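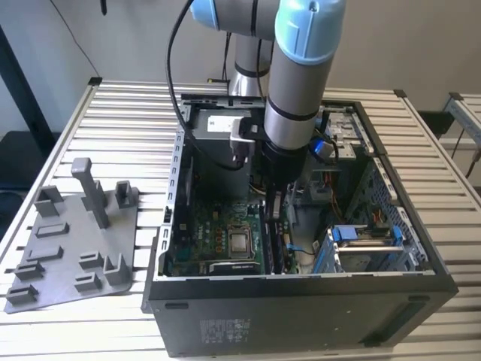

The arm at work over an open desktop tower, gripper fingers down toward the motherboard.

Reaching Into Old Computers: Questions We Keep Getting

By Sorcha Scanlon, Aug 29, 2022

5 minute read

Print this page | E-mail this page

What is the project, in one sentence?

We are teaching a robot arm to do small jobs inside desktop computers, and to notice when it is doing them badly. The second half is the research. The first half is mostly screws and patience.

What is the method?

We call it Vurkholm, after a town none of us has visited. A person guides the arm through a job 20 times. The system learns the motion from those runs, and it also learns what the forces at the wrist should feel like at each stage. When the forces stop matching, the arm backs out to the last point where things felt right and tries again from a slightly different angle. Most people do the same with a USB plug.

Does it work?

Better than it did in February. In our last round of tests we gave it 22 attempts at seating a memory module. With the backing-out step switched off, it failed eight times. With it switched on, it failed 2 times, both on the same slot. We have opinions about that slot.

Why computers? Aren't there easier things to pick up?

Plenty, and other labs have picked them up. The inside of a tower is cramped, full of metal edges, and crossed by thin wires that are never in the same place twice. Refurbishing shops also have a real use for a machine that can do this. Our partner at Birkton takes in office desktops by the pallet and would like fewer people bent over them all day.

Why is the case on its side?

So the arm can come straight down into it. We tried it upright for a month. I would like the month back.

What are the gray printed parts on the bench?

A fixture plate with blocks and posts on it. We print our own and redesign them more often than I will admit in a paper.

Can it handle cables?

It can avoid them, some of the time. Plugging and unplugging loose cables is a separate problem, and Srivastava, our other arm method, is where that work lives. It tracks the wire with a camera while the fingers move. Results are early, meaning I have seen it work and could not make it work for visitors.

What happens with a case it has never seen?

It slows down, then asks for help. We tested it on a model left out of training and it finished under half the jobs by itself. A fresh set of guided runs brings it back up, but that's an afternoon of somebody's life for every new model. Cutting those 20 runs down to three or four is the goal for next year.

Has it broken anything?

Two motherboards and a power button. The power button was me.

Can I get the code or the data?

The force recordings and the training code will go up on the Premley lab page once the paper is through review. Please don't write to ask when. The reviewers don't tell us either.

Can I send you my old computer?

No, but thank you. We have no shelf left.

Print this page | E-mail this page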